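October 5, 2025 - Plevton annex, bench notes

Carrying on from the last entry. Firerby wants the small-parts sorting split between people and the automatic line before the end of the quarter, so most of this session went on what the operators' day looks like under the new plan.

Before August the sorting crew handled every tray by hand. Since the Civard line went in, the line takes the regular parts and the crew gets the rejects plus anything under the size limit. Log for this session: 752 parts through, 80 kicked back to the hand bench. Throughput is fine. The complaint from the bench is that the hand work is now all difficult parts, with no easy trays in between to rest on. Shift length was set for the old mix and has not been looked at.
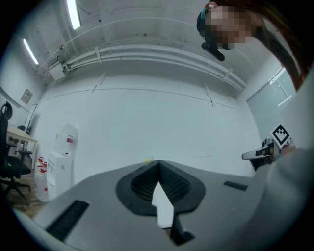

Rotation is the item I keep coming back to. The present rule is one operator on the hand grippers for a full block, then a swap to inspection. Spahić's layout note assumes the operator stands upright at the station, and the reach figures in it are based on that. In practice people lean in over the tool to see what the fingers are doing, head and shoulders well forward, with the sleeve down along the gripper body. The pad and the white finger sit low between the two sides, so the sight line from a normal standing position needs checking. Proposal: raise the work surface and shorten the block before touching anything on the tool itself.

Job grades are still open. Inspection is paid one step above sorting, and with the swap everyone does both. Payroll codes have 4 categories and none of them fits. I have asked for a fifth and had no reply yet.

Training hours: plan says one session per operator. Too few. The first group needed a second session for reject codes alone - the codes overlap and the screen text is too short to tell them apart. Rewrite codes 12 and 14.

Spares: pad stock is low, reorder at the next count. The line counter passed over 2,000 cycles since the last service, so grease is due.

To do
- surface height, try two settings
- block length, ask the crew first
- send reject list to Firerby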